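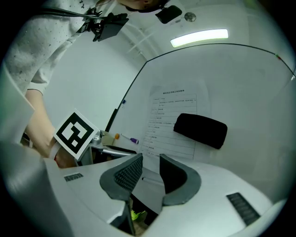
The Second Shelf

In June the company Flolano sent me to Flomdale to write down what people do with their hands. It was the third contract of this kind in my life, and the best paid. I was given a room above the bakery, a desk with one drawer, and a list of 409 small jobs. Fold a towel. Close a jar. Take a coin from the bottom of a pocket.

My task was to put a mark next to each job. One mark meant the machine could do it. Another mark meant not yet. There was no mark for sometimes, and I asked for one in my first week. The answer was that customers do not buy sometimes.

The machine was called Clendov. It worked in the back of a shop that sold buttons, thread, soap and other cheap things, and the owner let us come after closing time. She had kept the shop for 41 years. She sat on her stool with her coat already on and watched Clendov put boxes of thread on the second shelf. It was good with boxes. It put every box with the label to the front, and when the row was finished it stopped and waited, like a polite guest.

Then she gave it the wool.

On the paper band of each ball was one word, Lã, in green letters. The wool came from a cousin over the sea and she sold very little of it. Clendov closed its two fingers on the first ball and lifted it, and the end of the yarn stayed behind on the counter. It carried the ball to the shelf and went back for the next one, and the next. By the fifth ball there was a web between the counter and the shelf, and Clendov was inside it, still working.

"Does it know?" she asked me.

I said that it did not.

She got down from the stool. I thought she would be angry, because wool is not cheap. But she only held out her two hands, a little apart, the way my grandmother did when she wanted me to wind for her. I switched off the arm. I found the loose end under the thread boxes and began.

It took us until ten at night. She told me which customers pay late and which ones steal buttons — small ones, never the good ones. She told me that her knees were bad and that the second shelf was exactly the height she could no longer reach without pain.

"The boxes it can have," she said. "Write that."

I wrote it. For job number 2, place soft goods on a shelf, I made the mark for not yet. Then I looked at the paper for some time and in the margin I wrote the word sometimes, very small, where the office would perhaps take it for dirt.

She locked the door and gave me one ball to keep. I do not knit. It is in the drawer of the desk.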